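Stop Making Me Download an App to Park

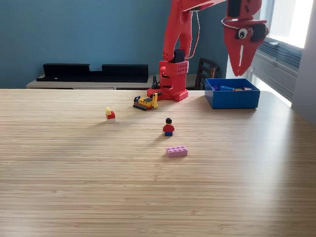 Red arm, light wooden table.

Forty minutes. That's how long I stood in the lot behind the Turnthorpe library last month, in the rain, trying to give somebody my money. I had coins. I had two cards. I had a ten dollar bill, slightly damp. The lot wanted none of it. The lot wanted me to download Flastard.

So OK. Download Flastard. One bar of signal, phone at 9 percent. It wants an email. It wants a password with a symbol in it, but not that symbol. It wants to know if I'd like notifications. It wants my location all the time, including when I'm not parking, which for the record is most of my life. Then it sends a code to the email, and the email is in the other app, and when I come back Flastard has forgotten who I am and we start over.

I got a ticket anyway. 42 dollars. Apparently typing your plate number while standing next to your own car is not a form of payment.

I want to be fair here. I like paying by phone when it works. Topping up the meter from the dentist's chair is great, I've done it, no complaints. Keep it. What I mind is that the machine went away. There used to be a gray box at the end of the row, ugly thing, ate a quarter now and then. It took coins, and after a few years it took cards, and a person who had never been to Turnthorpe in their life could walk up to it and be done in under a minute. Now there's a metal stump where it was and a sign with a square code on it, and the code is so sunbleached my phone thinks it's a wall.

And it isn't one app. If it was one I'd have shut up by now. It's Flastard behind the library, Skornden at the train station, Lorente at the hospital. Three accounts, three passwords, three places holding my card number for the privledge of leaving a car somewhere for an hour. Drive to the next county and it's a different set. My sister-in-law has a folder on her phone just called PARKING and it has a second page.

The hospital one makes me angriest. Think about who is parking at a hospital. Think about what kind of day they're having. My father is 81 and has a flip phone, which he chose, and which he is happy with. He drove himself to an appointment in December and couldn't pay. There's a number to call, in tiny print at the bottom of the sign. He called it. It told him to visit the website. He sat in the car a while and then he drove home and rebooked. That's a missed appointment over a four dollar parking fee – and nobody at the town office will ever see it on a spreadsheet, it just looks like an old man who didn't show up.

I've heard the reasons. I went to the public meeting, the one in the basement with the bad chairs. Machines break. Machines get robbed. Somebody has to drive around in a van and empty them. All true. We were told it costs the town 2,000 dollars a year to keep one going. Fine, I believe it. Snow plowing costs money too. So do the streetlights, and I don't have to make an account to walk under one.

We were also told most people have switched over happily. Well sure they switched. You took the other thing away! If the diner stops serving coffee you can't turn around and say the customers have really embraced tea.

Then the convenience fee. Thirty-five cents on a dollar fifty. Convenient for who? I did the work. I brought the phone, paid for the data, typed in the card, stood in the rain. If anyone should be getting thirty-five cents it's me.

What I'd ask for is pretty small. One machine per lot. Just one, at the entrance, takes cards and coins, big buttons. A phone number that gets you a human being, at least at the hospital, at least in the daytime. And if the town has to sign with an app company, sign with one, and let people pay as a guest, no account, no birthday. Why does a parking lot want my birthday.

I did write to the town. Got a nice enough reply, saying my feedback was valued and there's a survey open until the end of the month. I clicked on the link. The survey is in the Flastard app, under Account, then Help, then Community. You have to be logged in.

I've forgoten my password again. If you still have yours, please go fill the thing out, and put down that you want the gray box back. Question six has a comment space. They give you 1,000 characters, use them all.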